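This site uses cookies to keep you signed in. Accept / Manage

Notebook – children's classics reissue, April

Sat down after lunch with the two texts of Peter Pan, the 1904 play as it was finally printed and the 1911 novel, and meant to spend an hour on it. Came up for air at 7, which tells you how that went. I do love this book, and I had forgotten how much of the narrator is missing from the play – all that sly business about mothers tidying their children's minds at night lives only in the prose.

Shuk-fan wants an introduction of 3000 words. I think we can do it if we leave the Kensington Gardens chapters to a note at the back. Alper disagrees (he is very fond of the birds, bless him) and has promised me a page on why.

Still to settle:

1. Spelling. Rhonda would keep Barrie's British spellings all the way through, and I've come around to her side.

2. Mrs. Darling's drawer. Check the wording of the scene where she rolls up the shadow, and whether our copy text drops a comma there.

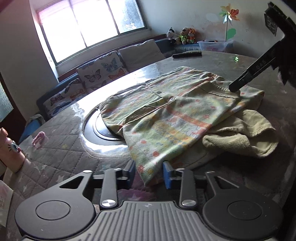

3. The last chapter. Ngan-ling read it aloud to us and went very quiet at "When Wendy Grew Up," so please, no footnotes on those pages. Szu-yu has the proofs next.

2 comments · 7 shares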